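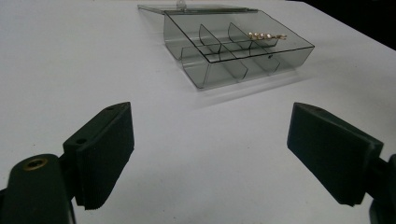 Keisha Sorensen asked in April whether an earring with no mate is worth handing in or asking after. The answer is yes in both cases, and her question has been added to this page along with several others received by the Helham Lost Property Office.

## What does the office hold?

The office holds items found on Helham buses, at the Jallholm and Lodow stations, and in the public areas of the Kairys Library. Last year it recorded 1,626 items, of which 737 were returned to their owners. Property lost in shops, schools or taxis is held by those businesses and should be claimed there.

## How long are items kept?

- General property: 90 days from the date of entry.
- Wallets, jewelry and electronic devices: 182 days.
- Passports and other identity documents: sent to the issuing agency after seven days.
- Food and open toiletries: discarded the same day.

Items left past these periods are donated or recycled. The office can't extend a holding period, but an owner who has already filed a claim will be contacted before the item is released.

## How do I file a claim?

Claims may be filed online, by telephone or at the counter. Please give the route or building, the approximate time, and a description that goes beyond color and size. For a key, the shape of the head and any number stamped on it are useful. For a phone, describe the lock screen and the case. "Black umbrella" matches a great many entries, and a claim worded this way is likely to be sent back for more detail.

## Are small items really recorded?

Yes. Single keys, hair clips, charms, hearing aid parts and loose buttons each receive an entry of their own. They are sorted by place of finding and then by type. Coins under one dollar are the only exception – they are placed in the general fund.
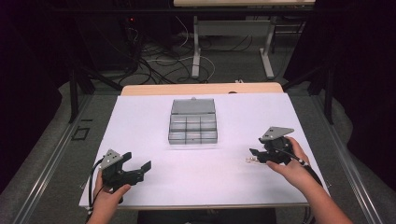 ## What must I bring to collect an item?

Bring photo identification and your claim number. If the item is a key or has no name on it, staff will ask questions about it before it is shown. A second person may collect on your behalf with a signed note and a copy of your identification.

Items valued at up to 400 dollars may be released at the counter. Anything above that value requires the signature of the property supervisor, Bernadette Haverford, and an appointment is advised.

## Is there a charge?

There is no charge for claims or collection. Mailing is available within the country at the cost of postage, except for batteries, liquids and medicines.

## I found something. May I keep it if no one claims it?

Finders may register an interest when handing in an item found in the library or at a station. This doesn't apply to identity documents, bank cards, phones or anything found on a bus. Employees may not register an interest in any item.

## My claim was refused. What can I do?

Write to Vaughn Van Dusen at the counter address within 30 days and include the claim number. The item will be held while the refusal is reviewed. Replies are sent by mail unless you ask for email.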